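Halliday Robotics Laboratory – equipment planning, 7 January 2020

1/ The laboratory has completed its equipment plan for the coming year. The main points are set out in this thread for partner groups that share our benches.

2/ The largest request is a second two-arm workstation, to be installed at the Budinen site. Quotations have been received from Golik and Ultska. Both remain open until March.

3/ The Ultska quotation is lower on the arms alone. It leaves out grippers, mounting rails and delivery, and these will be priced separately before any comparison is made.

4/ Spare parts now have their own budget line. We have asked for 4 sets of gripper fingers and 10 replacement cables per workstation. In past years these were paid for out of general supplies, and orders were often delayed.

5/ Small items used in handling tasks – blocks, plastic parts, electronic components – will be bought in one order of 300 pieces. Groups should send their lists to the equipment office by the end of the month.

6/ Bench time must also be planned. Over 200 hours have already been requested for the existing workstation, and training of new operators is not included in that figure.

7/ Requests for wrist cameras should state the gripper model and the mounting bracket required. Incomplete requests will be returned.

8/ Work at the bench:
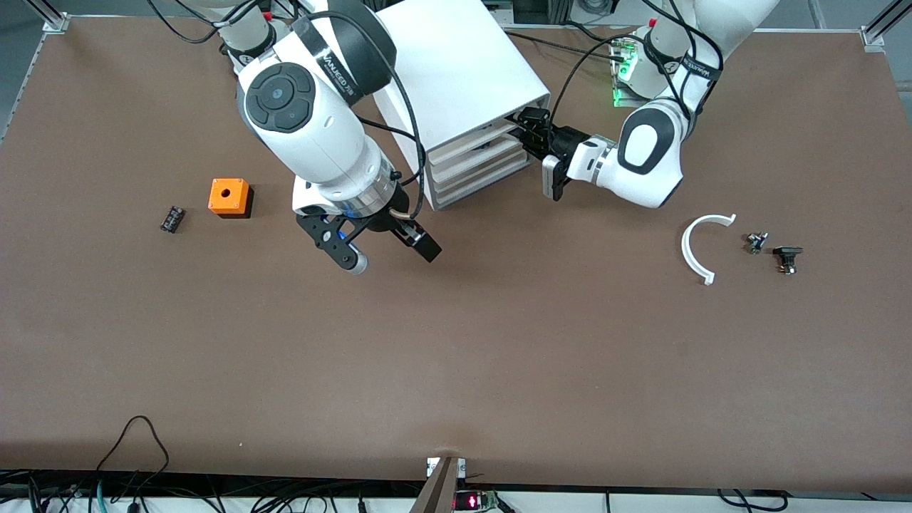
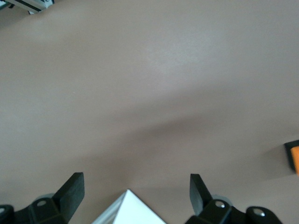 Two views of the tabletop, each with a black two-finger gripper. Halliday Robotics Laboratory.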